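Staging a devised piece with the audience standing – how to stop them from blocking the performers?

Posted by Madalena Sampaio

Hello everybody. I am directing a small theater piece for the first time, and I need advice from people who have worked without seats. The piece is called Toner. It happens in an old print shop, and six actors work, eat and argue there during 50 minutes. There is very little text. The audience can walk where they want.

In our first open rehearsal in May, the visitors made a tight ring near the first actor who moved, and they stayed in this ring until the end. Two actors on the other side of the room played for no one. I did not want to give instructions before the start, as I find this kills the first minutes. But now I am not sure.

The room is 300 square meters, with four columns. We have permission for 80 visitors. In the second part there is a long silent sequence with food, which we are still preparing.

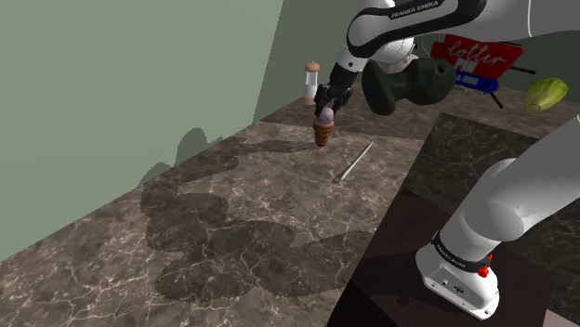
Ice cream cone over the countertop, part two.

My two doubts are these. Should I use light to move the people, or sound? And is 80 simply too many? The producer would like to keep this number, because we have only three evenings.

Thank you for your patience with my English.

Posted by Sturkeck

Sound, every time. People follow a noise before they follow a lamp, and they don't feel pushed by it. We did a walking piece in a former laundry and had one actor drop a metal tray at the far end whenever the crowd got stuck. After the second drop they spread out on their own and kept moving.

Light is good for closing a place. Take it down slowly where you are finished and they will leave. If you take it down fast, they think something is broken and they wait.

On the number, I would cut to 50 for the first evening and see. Your columns will hide more than you expect. Also check where people put their coats – ours ended up on the set.

Posted by Khaemba

just put chairs. i went to one of these last year and my back was finished after half an hour, couldn't tell you what the play was about

Posted by Seko

I don't agree about the chairs, but please have a few for those who need them, placed near the columns and not along the wall.

For the ring problem, try to begin in two places at the same moment. If the first action is single, everyone goes there, and then they are afraid to leave and miss something. With two beginnings they must choose, and after choosing once they choose again more easily. Your two lonely actors could open the piece. You may need to rehearse this with friends standing in the way, at least three times, so the actors learn to pass through a group without saying sorry.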